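PRESS RELEASE
2024-02-28

Sudwood completes conversion of former grain store in Tokthorpe into nine apartments

Sudwood, the residential architecture practice, has completed the conversion of a former grain store in Tokthorpe. The building now contains 9 apartments on three floors, with a shared entrance hall and a bicycle store at ground level. Work on site finished in November and the last of the apartments has now been handed over.

The external walls are solid brick, 117 centimetres thick at the base. They have been repaired with lime mortar and left exposed on the inside wherever the thermal calculation allowed. Elsewhere they are lined with wood fibre board and clay plaster.
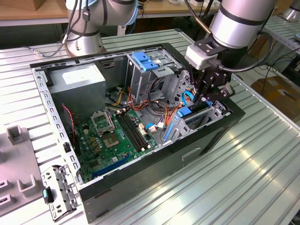

The original floors could not carry domestic loads to current standards. Each timber beam was surveyed, and 19 were replaced in oak of matching section. The remainder were strengthened with steel plates set into the upper face, so that the underside is unchanged when seen from the rooms below.

Layout

The depth of the plan was the main constraint. Bathrooms, storage and utility cupboards are placed along the central wall, leaving the window side of each apartment free for living rooms and bedrooms. Internal partitions stop short of the ceiling in the hallways and are finished with a glazed strip, which brings daylight into the middle of the plan.

The three top-floor apartments have a sleeping platform under the roof. It is reached by an open-tread stair with drawers built into the lower steps. Headroom at the ridge is generous, but falls quickly towards the eaves – the platforms are therefore fitted with low cupboards along both sides. 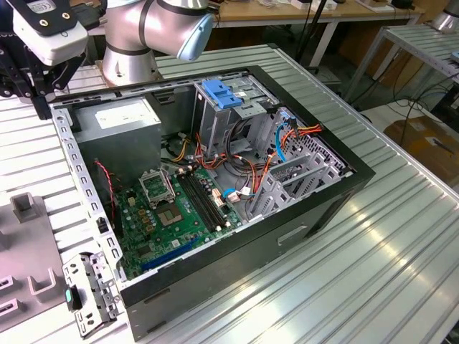

Materials and fittings

Kitchens were made by Rivadeneyra in ash veneer with linoleum worktops. The same ash is used for wardrobe doors and window seats. Floors are end-grain pine block in the living rooms and unglazed tile in the bathrooms and entrance areas.

Lighting was supplied by Jiser. All circuits are surface-mounted in galvanised conduit, as chasing the brickwork was ruled out at an early stage.
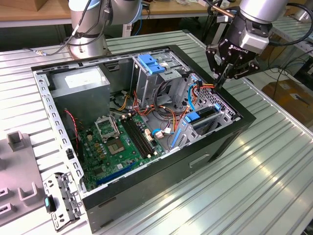

Switches and sockets are set at a constant height throughout, including in the stairwell. Heating is by low-temperature radiators beneath the windows, fed from a plant room in the former weighbridge office.

Viewing

One apartment on the first floor has been furnished and will be kept as a show home for 10 weeks. Visits are by appointment through the Sudwood office. Floor plans, sections and a schedule of finishes are available to the press on request.

ENDS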